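March

Hearing day again. I got to the Clenddale courthouse at 7:30 and there was already a line down the steps. The Plotach appeal was third on the list and didn't get called until after lunch. I spent the morning on a bench with the file on my knees and a cheese roll in my pocket.

The other side wants the fraud verdict thrown out on the grounds that it should have been heard in the north district. Stiltatik had its head office there for 2 years before the contracts were signed, so they may have a point. The judge asked about the office lease twice -- nobody had brought it.
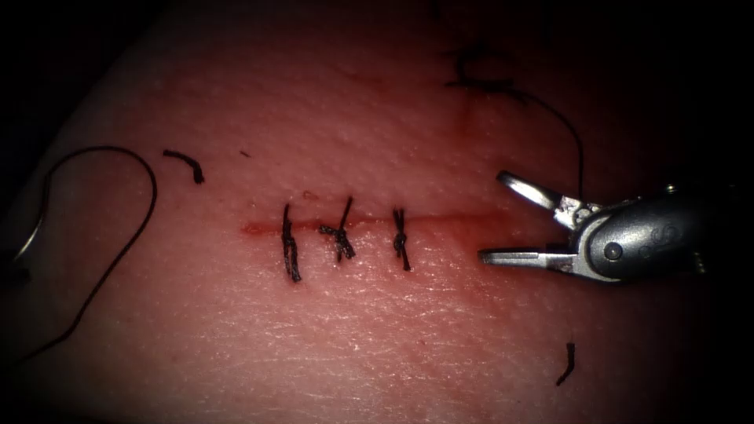
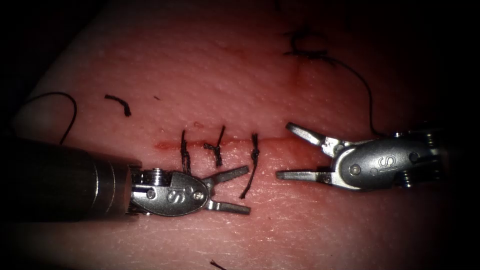 Incision in a practice pad, with three black sutures tied in the second picture.
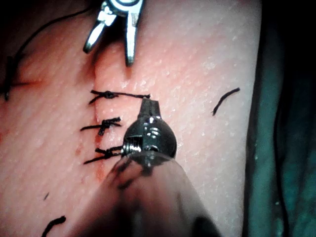

Ragnarsson's lawyers sent over 200 pages at the last minute, mostly bank letters. I read 13 of them on the bus home and fell asleep on the next one. The payments are all there, 2,000 at a time, always into the same account. If the case is moved, all of that has to be put in again from the start, and I suppose I'll be the one doing the copying.

No ruling today. The judge said before the end of the month. Rain when I came out, and I had left my umbrella under the bench. Soup for dinner. Need to call the clerk in the morning about the lease, and about the umbrella.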